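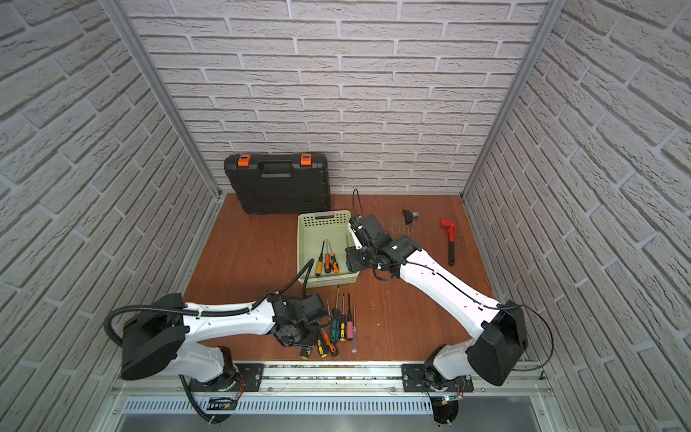

The Town That Kept Its Windows

In Prernau, the old mill houses still have the sashes they were built with. Keeping them that way has become steady work.

The Omoregie mill put up 288 houses on the hill between the river and the rail line, and it put the same window in every one of them. Two sashes, six panes over one, hung on cotton cord. The mill closed long ago. Most of the windows are still there, and on a warm evening you can hear them going up all along the street, some smoothly and some with a bang.
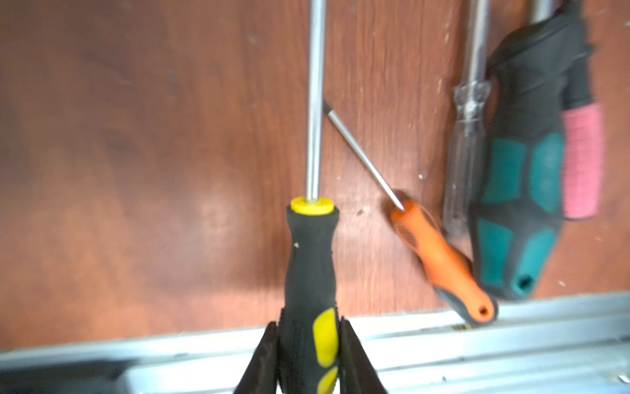 By the Wuvever Magazine staff
August 21, 2023

A window in Prernau usually fails in the same order. The paint seals it shut first. Then somebody forces it and a cord snaps, and the weight drops to the bottom of the pocket inside the wall. After that the sash gets propped open with a stick, rain gets in at the sill, and the putty starts to go.

None of this is hard to fix, but it is slow. The stops have to come off without splitting. The pocket cover is held by a screw that has often been painted over so many times it looks like part of the wood, and the slot has to be scraped clean before a blade will sit in it. People here learn to do that part with patience. A chewed-up screw can cost a whole afternoon.

Jitik, the repair shop on the lower road, has handled most of the work for the past 90 years. It started out as a glazier's and sold paint and lamp oil on the side. Now it does sashes and little else. The shop's ledgers list more than 4000 windows, with the house number, the size of the glass and the weight of the iron for each. When a house is sold, the new owners often stop in to ask what has been done to it.

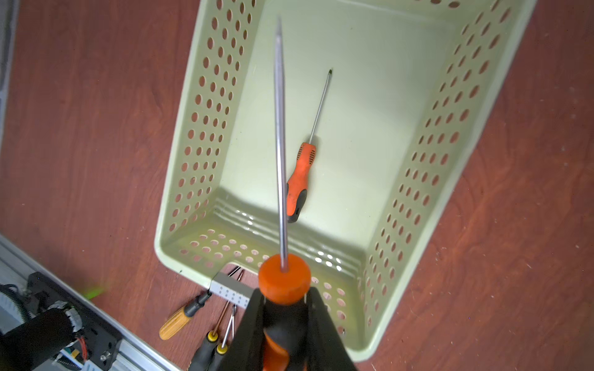 Cost is the usual argument for tearing the windows out. A new vinyl unit goes in quickly, and a repaired sash with a storm panel takes longer and can cost as much. Owners who plan to move soon tend to go with vinyl. The ones who stay are split. Several told us they had kept the old windows mainly for the glass, which is wavy and makes the trees across the street bend a little as you walk by.

The storm panels matter more than the sash when it comes to heat. A loose old window with a tight storm over it stays comfortable through February, even on the river side, where the wind comes straight up the hill. Without one, you hang a blanket. 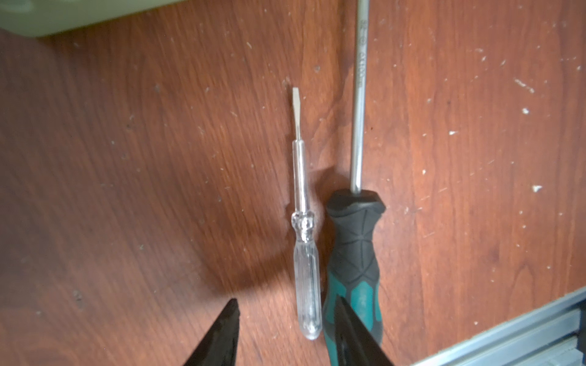
Learning the Work

The shop teaches a class each winter, when orders are low. It runs 3 days. The first is all taking apart, the second is glass and putty, and the last is cord and weights - the part most people come for. Students bring one sash from home and cover the opening with plywood until they get back.

Putty is where beginners have trouble. They use too much, then try to smooth it with a finger. The shop has them strip it and start over with the knife held lower.

Places for the coming winter are already spoken for. There is a waiting list at the counter, on paper, next to the cord.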